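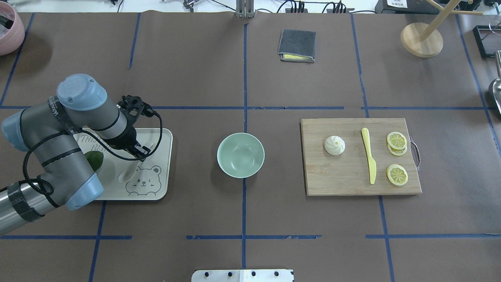 How do we stop our arm from drifting off its pick positions during a club demo?

Re-home it before every run and measure your positions from one fixed corner of the table. Small errors add up if you only home at power-on. In our club we also lower the speed for the last bit of travel before the gripper closes.

asked by Naledi Nkuna, March 12, 2018

More detail: we are a school team getting ready for the Ollcombe student day in May. The first few picks are fine, then the gripper starts landing to one side. Speed is set to 700 in our script. The teacher thinks it is the code, I think it is the table.

2 more answers

Nobuhle Kruger
Could be both. Check that the base bolts are tight, then run the same pick 5 times with nothing else in the program. If it lands in the same wrong spot each time, your saved position is off. If it wanders, look for something loose or a cable pulling on the wrist — ours did that all last season. Mark the table with tape so you can see which way it moves.

plarside371
try 4 instead of 2 for the retry count, worked for us. not sure it fixes drift though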